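Explore › Threads › Home & Moving

Latest Following Saved Search

Dorian Chauvin
Thread
94 replies · 866 likes

Packing up the Atthorpe flat this week and writing down what I do as I go, mostly for my sister, who moves in July and has asked me the same four questions twice.

1/ Boxes first. I bought 15 of the medium ones from Trutevden and none of the large. Last time I used large boxes and could not lift the ones with books in them.

2/ Books go in spine down, one layer, then towels on top to fill the gap. Sheets work too. I have more towels than sheets.

3/ Kitchen took longest. Plates stand on edge like records, with a folded dish towel on the bottom of the box. Glasses get paper inside and paper outside. I stopped being careful with the mugs after a while and will find out on Thornton Street how that went.

4/ Things that are round are their own problem. They roll, they don't stack, and paper slides off them. For these I use bubble wrap bags, the kind already closed on three sides. The thing drops in, the open end folds under, one strip of tape.

Show this thread
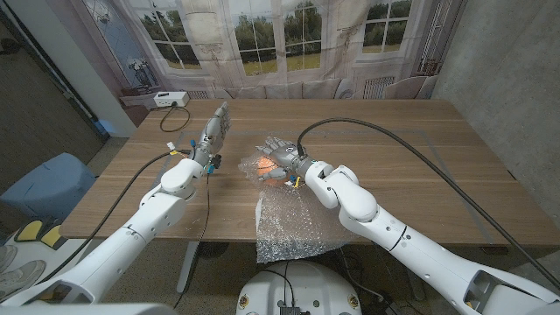

Atthorpe, January 2023

5/ Orange and rounded, in a clear bubble wrap bag, on the wood table. You can still tell what color it is through the plastic, so I don't write on the bags. I only write on the boxes.

6/ Bag size matters more than I thought. If there is a lot of loose wrap hanging off one end, don't cut it. Fold it back over the top and you get a second layer for free. I cut the first few and then had to wrap them again.

7/ Bubbles on the inside, facing the object. My father did it the other way and we argued about it for years. Both ways work for a short drive. For anything glazed I still put a sheet of tissue in first.

8/ Wrap on a table if you still have one standing. I did the bathroom shelf on the floor and my back was done after nine minutes. Tables get taken apart last in my house now.

9/ Power strips and extension cords also go last. Everyone packs them on day one and then can't charge a phone. Mine ride in the front seat with the kettle.

10/ Tape: I tried the cheap Brundetti roll and the Roussel one. The Brundetti splits down the middle when it gets cold. The Roussel is louder and holds. Fold the end over on itself before you put it down.

11/ Each box gets the room it is going to, on two sides and the top – not the room it came from. The new place has no hall closet, so "hall closet" would mean nothing to the people carrying it.

12/ Not packing: the plants, the good lamp, the drawer of batteries. The plants go in the car. The lamp goes on somebody's lap. I am throwing out the batteries that don't work and I have not yet tested which ones those are.

13/ Total so far is around nine boxes closed and taped. The rest are open in the bedroom. Will add to this when the closet is done.

14/ To the person asking about newspaper: it leaves ink on white plates. It washes off, but you have to wash everything. Plain paper if you can get it.

Reply · Repost · Share (9)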